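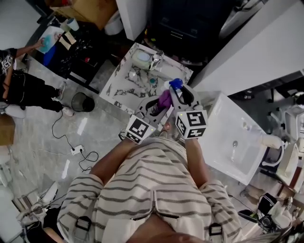
Josedstead hotel reads its comment cards, rebuilds its bathrooms

JOSEDSTEAD, Mon 16 July – The Cikongate Hotel has finished refitting its guest bathrooms after going through 2980 comment cards left by visitors over the past six years. The cards had been kept in a wardrobe on the second floor, where they were perfectly safe and of no use to anyone.

The hotel's management would like to thank every guest who took the trouble to write, and to apologise in particular to the gentleman who wrote monthly.

Most of the cards were about bathrooms. Guests had kind words for the breakfast and put up with the stairs, but were firm on the subject of where a person is meant to put a toothbrush. The old basins stood on pedestals with a soap dish the size of a biscuit. Everything else, from contact lenses to reading glasses, went on the cistern or the floor. Several guests enclosed drawings.

"We thought people would want bigger televisions," said Vasiliki Karras, owner of the Cikongate. "They wanted a shelf. One lady asked for a shelf on four separate visits, and by the last one she was writing in capitals. I felt it was time."

The new bathrooms have white marble vanity tops with black and grey veining, fitted by Jadoon, a family stone firm in Getencombe. There is room on them for two washbags side by side, a standard arrived at by putting two washbags side by side. The hotel considered a plainer surface, but Ms Karras had already fallen for the marble and the discussion was brief.

Marble has its own opinions about toothpaste, hair dye and lemon juice, and housekeeping staff have been trained to wipe it down with mild soap and warm water. Vinegar has been banned from the cleaning cupboard. It is still allowed in the kitchen, under supervision.

Other changes made on the advice of guests:

Hooks. Each bathroom door now has three, at a height that does not assume the guest plays basketball.

Light. The mirror lights can be dimmed for those getting up early, or feeling their age.

Plugs. They fit. The hotel recognises that this should not be news.

The fan. It no longer starts up with the light and carries on until the small hours. It has its own switch, marked "fan".

A few requests were turned down. There will be no bath big enough for a labrador, and the hotel does not intend to bring back the avocado suite in Room 9, despite a short but heartfelt letter from a couple who spent their honeymoon with it. The suite has gone to a good home in Getencombe, where it is planted with geraniums.

To mark the end of the work, the hotel is offering 200 midweek stays at £20 off the usual room rate. The offer covers Sunday to Thursday nights until the end of December and includes breakfast, which has not been altered in any way. Guests who can show that they once left a comment card about the basins will also be given a pot of tea on arrival and, if they wish, a few minutes with the owner.

"I have promised to listen and not to explain about the pipes," said Ms Karras. "It is a very interesting story about the pipes, but I have promised."

New comment cards have been printed and put in every room. They will be read on Fridays. The wardrobe is now used for spare pillows – another thing people had been asking for.

ENDS

Notes for editors

The Cikongate Hotel is an independent hotel in the centre of Josedstead, a short uphill walk from the station and a much nicer one back.

Interviews with Vasiliki Karras can be arranged through the front desk, preferably after the breakfast service. Journalists wishing to see the new bathrooms are welcome by appointment and are asked not to bring lemons.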